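In praise of the boring demo

I spent most of May teaching two robot arms to pick up plastic fruit, and I've come away with opinions.

The setup at Fostbridge is pretty ordinary. You sit at the controls, you move your hands, and the arms on the other side of the bench move theirs. Every go gets recorded, and later the lot is fed into training so the arms can have a crack at it on their own. My log from the Tristham project says I did 473 of these. The whole crew did 3,632, which still makes my shoulders ache to read.

My view, for what it's worth, is that we're far too fond of fancy driving. Give a new operator the controls and within an hour they're showing off - flicking a piece across to the other gripper, scooping two at once, nudging something into line on the way past. I did it too! It's great fun and it feels like skill. Then you try to learn from it and it's a dog's breakfast, since no two goes look alike and the clever bits only worked because a person was watching and fixed things on the fly.

I'd much sooner have 80 plain demos than a pile of brilliant ones. Come in from above, slow down near the piece, close, lift, carry, let go. If you miss, back off properly and come in again, and leave the miss in the recording. I know people at Manditis trim theirs out to keep the data tidy, and I reckon that's a mistake. A robot that has only ever seen clean grabs has no idea what to do with a bad one.

The other camp says you should skip the remote control altogether and push the arm through the task by hand. I tried that for a while on a Cabral job and I get the appeal. You can feel the weight of the joints and there's less to learn on the first day. But your own body is in the way half the time, and with two arms you run out of hands very quickly. For anything where both grippers have to share a bench, I'll take the remote.

Fruit is a good teacher, by the way. A strawberry with a big leafy top gives you a real choice about where to grab, and you have to make that choice the same way on your four-hundredth go as you did on your first. Round pieces want to roll. And when everything sits close together, the second arm needs somewhere sensible to wait. 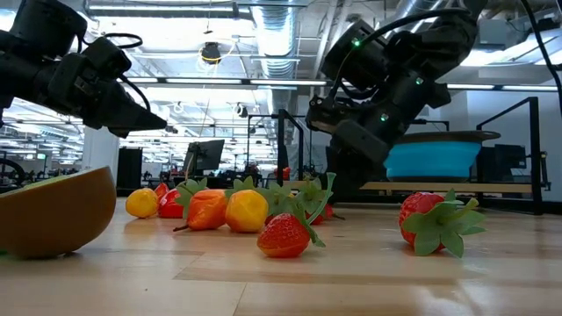
What I'd change

Shorter sessions, for a start. My driving was noticeably worse after about 7 minutes without a break, and I was the last one to spot it. I'd also have every operator watch their own recordings back at normal speed before they do any more. It's dull and a bit embarrassing, and it fixed more of my bad habits than any amount of coaching did.

And I'd pay people properly for it. Steady, patient driving is a trade, and right now we treat it like something you hand to whoever's free after lunch.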